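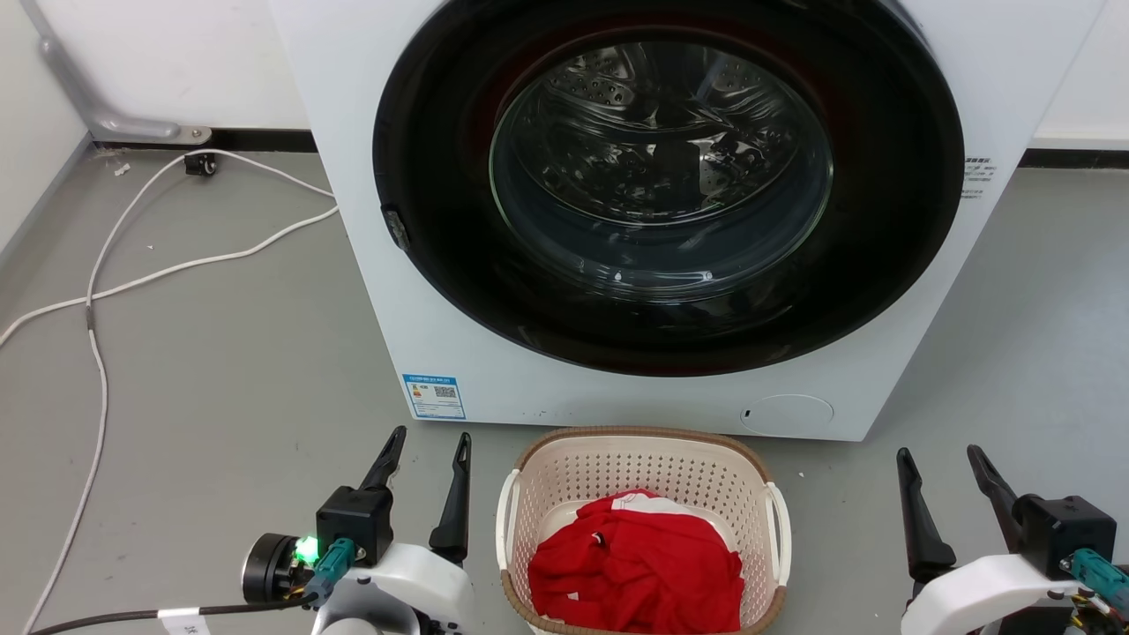
How often does the filter on a front loader need cleaning?

Every two months if you wash mostly cotton, every month if there is a dog in the house.

I keep a short maintenance log for the washer, and the filter is the entry I skip most. The cover is the round one at the lower right of the front panel. On mine it takes a flat screwdriver and a quarter turn anticlockwise. Before that, put down a shallow tray and two old towels. I measured what came out this time: 400 ml, all of it before the cover was fully off. Let it run, tighten, empty the tray, loosen again.

Contents of the filter in May: one collar stiffener, a hair grip, grey felt. The felt is lint and undissolved powder. It peels off in one piece if you leave it to dry first, and smears if you don't.

Then the door seal. Pull the lower fold of the rubber forward and wipe inside it with a cloth wrapped over two fingers. Plain water and a little washing-up liquid will do. I used to add vinegar until Pravesh Masilela, who repaired my last machine, told me to stop using it on rubber. I have no test data either way, but I stopped.

The drum gets an empty run at 90 degrees with no detergent. Door left ajar afterwards, overnight at least.

Other items from the log:

Feet checked with a spirit level, front to back and side to side. The left rear foot was down a turn and a half. Spin noise at full speed is lower now, though I have only my ears to go on.

Inlet hose finger-tight plus a small nudge with the spanner. No drips at the tap after a full cycle.

Cable kept clear of the feet. It is longer than it needs to be and I still want a clip for it – the ones from Adamczyk were too narrow.

Basket emptied and rinsed in the shower. Sock fluff collects in the holes and a nail brush shifts it.

Total time was under an hour, excluding the hot run. Next entry is the detergent drawer, which I have been putting off since the spring.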